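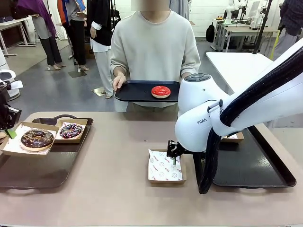 What do you put under glazed donuts in small paper boxes so the glaze and grease don't come through the bottom?

A greaseproof liner sheet, cut larger than the base of the box so that it comes up the sides. Plain printed tissue will not hold back grease for more than a short time. The liner has to be rated for grease resistance, and the donut should go in after the glaze has set.

Full post, from packing_for_pluvomia

I pack the donut table for Pluvomia, a one-day food and craft event in Plillton. We serve single donuts in individual open paper boxes, carried out on flat trays. Last April we went through 606 boxes. The main complaints were grease spots on the underside, glaze stuck to the liner, and donuts sliding to one end of the box while being carried.

Current method:

Box: uncoated kraft board, open top, folded by hand from flat.
Liner: one sheet of white tissue, dropped in loose.
Donut: yeast-raised, dipped on the top only, boxed as soon as the tray comes back from the dipping station.
Transport: flat trays, no rim to speak of, carried by hand from the back room to the tables.

The flavors are a plain red glaze, a chocolate glaze with sprinkles, and a dark fruit glaze with white drizzle. The chocolate one behaves well. The red one stays tacky the longest and is the one that sticks. I already use the shortest walk I can from the back room, so distance is not something I can change. I can change the liner, the box, the timing and the trays. I would like to keep the open box, as people choose by color.

What would you change first, and what is not worth the money?

glazerack_south

Change the liner first, then the timing. Leave the box alone until you have done both.

Liner. Tissue is decorative. It wicks fat straight through to the board, and kraft board shows a grease spot very clearly. Ask your supplier for printed greaseproof sheets and ask for the grease resistance rating in writing. Parchment also works and releases sticky glaze better, but it is stiffer and springs out of a small box unless you crease it first. Waxed paper is fine at room temperature. Do not use it under anything still warm from the fryer.

Size. The sheet should cover the base and rise past the widest part of the donut on all sides. If it only covers the base, glaze that runs down the side ends up on bare board. To fit it, lay the sheet over the box, press down in the center with the bottom of a cup, and run a finger along the inside corners. The folds at the corners also hold the donut in place, which deals with part of your sliding problem.

Timing. Dip, then leave on a wire rack until the surface is dry to a light touch. For a thin sugar glaze in a dry room we allow 22 minutes. Your red glaze probably has more syrup in it, or more liquid color. Either one slows the set. Switch to gel or powdered color and cut the syrup slightly. Test one batch before you commit.

Drizzle and sprinkles are a separate matter. Sprinkles go on while the base glaze is wet. Drizzle goes on after the base has skinned over, otherwise it sinks and bleeds. That adds a second wait, so dip the drizzled ones first and the plain ones last.

Temperature. Fully cool the donut before it goes on paper. A warm donut gives off steam, the steam condenses under it, and the base goes soft. No liner corrects this.

Not worth the money: coated boxes, if the liner is right. We ran both in the same week and could not see a difference on the underside. We paid more for the coated ones and they were harder to fold.

One more thing on folding. Make up the boxes the evening before, nest them, and keep them in a closed carton. Paper board left out in a humid kitchen goes limp at the tabs.

van_rooij_counter

Agree with most of the above. I work the counter at Van Rooij, so this is from the carrying and serving side.

Trays. Use ones with cut-out handles in the ends if you can get them. A tray without handles has to be gripped by the edge, which puts your thumb on the top surface, and with a full load the thumb ends up against a box. Handles also let you keep the tray level when you turn. A black or dark brown tray hides coffee rings and shows loose sugar, so keep a dry cloth at the table.

Put a non-slip mat on the tray, cut to size. Brorurix sell it on a roll. The mat stops the boxes moving on the tray. It does nothing for the donut moving inside the box, so you still need the folded liner.

Loading:

Heaviest boxes in the middle, lighter ones at the ends.
All boxes facing the same way, with the printed side of the liner toward the customer.
Leave a finger's width between boxes. Packed tight, they catch on each other when lifted out.
Do not stack open boxes, even for a short walk.

Never carry a donut on a bare tray and box it at the table. The glaze sits fine but the base picks up whatever was on the tray, and you then have to handle it a second time. If one has to travel unboxed, put it on a square of liner and lift it in by the paper.

Move empty boxes off the table as you go. With an open box, customers can't tell from a few steps away whether it has been taken or is waiting to be filled, and they will ask.

We buy liner in packs of 500. Allow for spoiled sheets, more than you expect. The bottom few in each pack are usually creased. For 606 boxes I would order two packs and keep the remainder flat under a board – rolled sheets are a nuisance to fit.

sugarhighplillton

just use cupcake cases, the jumbo ones. flatten them a bit. works for me at home, never had one stick

packing_for_pluvomia

Thanks. Tried the first two changes on a small batch, 24 October 2023, with greaseproof sheets in the same kraft boxes.

Undersides stayed clean for the whole afternoon. The chocolate and the fruit glaze released without tearing. The red is better with gel color but still leaves a ring on the paper if it goes in early. I left the last few on the rack for twice as long and those came away clean, so the red gets a longer wait and is now dipped first. The drizzled ones go second.

The cup method for pressing in the liner is quicker than I expected once the sheets are separated beforehand. I did not try cupcake cases – the jumbo size is too narrow for a ring donut of this diameter.

Mat is on order. Does the Brorurix one go through a dishwasher, or does it need to be washed by hand?

van_rooij_counter

By hand, warm water, hang to dry. Ours curled at the corners after the dishwasher and had to be trimmed.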